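Clivmont workroom back open after August leak, benches go in first

7 October 2019
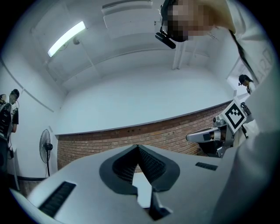

The shared workroom on the ground floor at Clivmont is open again. Doors unlocked this morning, kettle on by eight. It was shut in August after a pipe went in the ceiling – two rooms soaked, the back store worst of all.

New floor is down, walls are painted, the lights over the long bench got replaced. Not everything is finished. The store still has no shelves and the sink tap is waiting on a part from Brerine, who say end of the month. Bring your own water bottle untill then.

Helju Grigaitė, who runs the bookings, said people had been asking for weeks. "The phone has not stopped. I had a list on the back of an envelope, then I had two envelopes."

Repairs came to $3,279, paid for out of the building fund. Dale Bélanger from the residents' group said insurance might cover part of it but he isn't holding his breath. Claim went in last month, no answer yet.

Hours are shorter for now. Four sessions a week, mornings only, and slots are two hours each. Regulars keep the spots they had before the leak if they confirm with Helju. Anything not confirmed goes to the waiting list.

Kwesi Ametepe's repair group is back in its old slot. The Hirano sewing circle moves upstairs untill the store is sorted – Haruna Hattori has the key and says the stairs are fine but the big machine is staying at her place.

Boxes saved from the store are in the hallway, labels facing out. Some labels ran. If you think one is yours, ask before opening it. Whatever is left goes to the Allila thrift shop.

Bookings at the front desk or by phone, no email at the moment becuase the office computer got wet too.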